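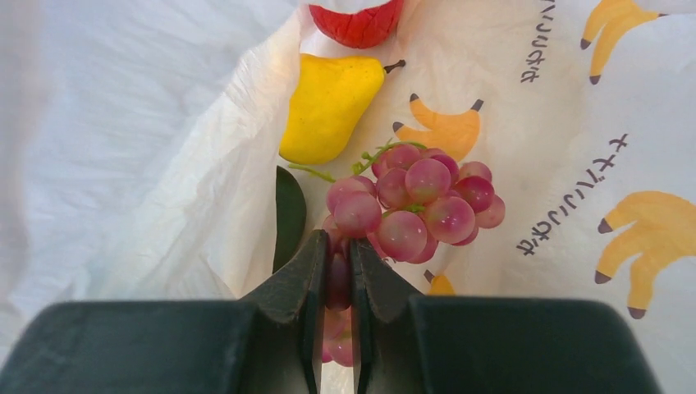
Grapes in the fingers, with the pear just above them.

23 November 2023
By Hanna Piątek

Arm check, Jenevwood shared workshop. Do this before any run with the plastic fruit and the banana bag!

[x] Finger faces: scuffed, no cracks. I love how these have held up.
[x] Finger screws: snug. Two needed a quarter turn in October, none today.
[ ] Stop button: works, but the cord is too short. Zorica Jurić is bringing a longer one.
[x] Speed limit: 15 percent for bag work. Slow is fine, it's still a joy to watch.

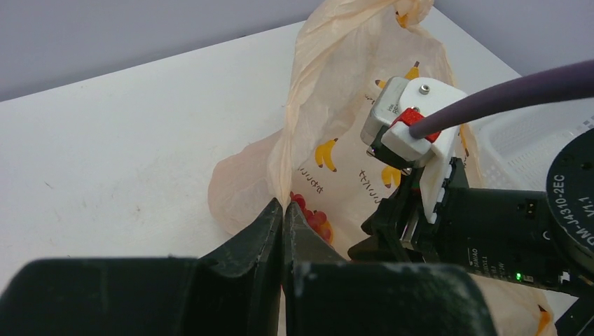 Last changed: 23:40, revision 5

[x] Purple cable: clear of the linkage through full travel. Move each joint by hand with the power off and watch the bend near the clip.
[x] Motor: green light on, no odd smell, no grinding.
[ ] Bag: swap it if it's torn. Loose strips can wind into a joint, so when both arms are at the bag, keep a hand on the stop
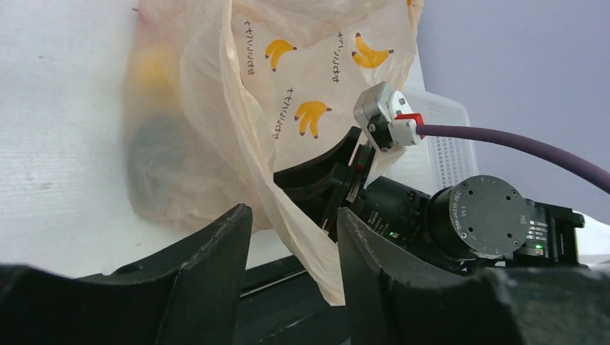

and your other hand off the table. Same goes for whoever is standing on the basket side.

[x] Log: cycle counter at 1,360. Next full strip-down is overdue, and I can't wait to open it up!

Shares: 5 | Comments: 15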